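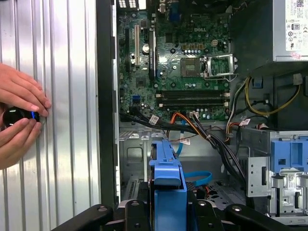
From: Panya Hemmin
To: pamillow-bench list
Date: 11 April 2019
Subject: Re: [bench] Taking the towers apart, and who has the blue bits

Sunee Thaweesak wrote:

> Could somebody please write down how we strip the towers? I did two this morning from memory and ended up with a nice pile of screws and no idea which of them mattered. Also the tray marked DRIVES has a sandwich box in it. Also, are we keeping the blue plastic carriers with the drives or with the cases? I've been told both, by the same person, on the same morning.
>
> One more thing. Tadarent want the boards separate this time, so how far down do we go? I have been leaving the coin cell in and I'd like to know if that is a crime.
>
> Sunee

Sunee,

The same person was me. Sorry. I have since thought about it and would like to stand by the second answer, which was that carriers stay with the cases. Drives go off to be wiped or crushed according to their fate, and they don't need a blue plastic overcoat for either.

The sandwich box is also me.

Since the old instructions lived on the back of a delivery note from Pringle, and the delivery note has gone to wherever delivery notes go, I'll set down what I do. Argue with it by all means. You will anyway.

## Before anything comes out

Mains lead off, then hold the power button in for a bit. Lay the tower on its side with the open side up. People who strip them standing up are the same people who are later found under the bench looking for a screw.

Put your trays out first. Drives, memory, processors, cables, boards, and one for things you don't recognise. The last one fills up fastest and we should all be a bit ashamed of that.

## Drives

Take the data and power plugs off by the plug and not by the wire. The data plug may have a little metal tongue you need to press. Pulling harder is not a substitute for pressing it, although I accept it's quicker, once.

After that it's the carrier. The ends are springy plastic, so you squeeze and slide. If it won't slide, stop squeezing one side more than the other, and have a look for a cable snagged behind. It comes out at a bit of an angle more often than not, and that's fine so long as you keep it off the edge of the cage. 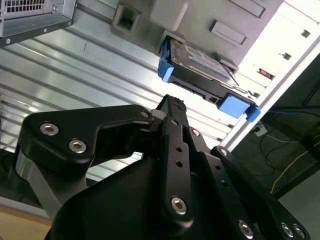
Rattana Intarasuk thinks I'm too gentle with the carriers and that a firm shove from behind does them no harm at all. She has a point about speed. I have a jar of snapped blue tabs with a point of its own, and it's on the windowsill if anyone wants to come and be sorry over it.

Once the drive is out, bend the carrier away from the case of the drive and let the pins pop clear of the screw holes. Mind the circuit board on the underside. It's the one part of a drive that looks sturdy and isn't, and a thumbnail dragged across it does nobody any favours. Drive in the tray, label up. Carrier back in the empty cage, where it can't go wandering.

Type the serial into Foria before the drive leaves your bench. I know the list is slow to load. It has 3000 rows in it, and at least 200 of those are called "test".

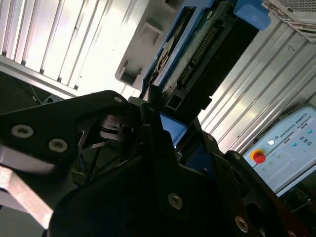
## Memory, processor, board

Memory is easy: latches out, stick up, into the bag. Anything 8 GB goes in the good bag. Anything smaller goes in the bag we call the other bag.

Heatsink next, and let it twist a little before you lift, or the paste will have views. Then free the socket lever, raise the frame and take the chip straight up by its edges. The pins left behind in the socket are fine gold things and will not be straightened by you, by me, or by Hussam with his reading glasses on, whatever he says. If there's a spare cover, put it on. If there isn't, close the frame over and keep your sleeves out of it.

The coin cell: not a crime, but it does have to come out. Tadarent won't take boards with a battery in. There's a small clip at the side of the holder. Push that and the cell jumps, sometimes quite far.

Cables are where I part company with the old instructions, which wanted every one of them unplugged at the start.
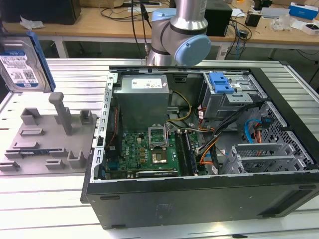

I leave the big power bundle where it is until the drives and cards are done, and fold it back over the power supply when it gets in the way. You still have to unplug it all before the board lifts, of course, but by then there's room for your fingers. Cards out before the board too. I mention it only as a person who has tried it the other way round.

Screws: board screws in the pot with the lid, case screws in the pot without. Wichai Srisuk lost the other lid in August and we have built a whole system on it.

Two things I don't have an answer to. Does anyone want the power supplies, or do they go in with the metal? And who has the long magnetic driver? It was on my bench, and then Hussam came round to say hello.

Sunee, if you want to do the next lot together, shout. I'll bring the trays and take my lunch out of them.

Panya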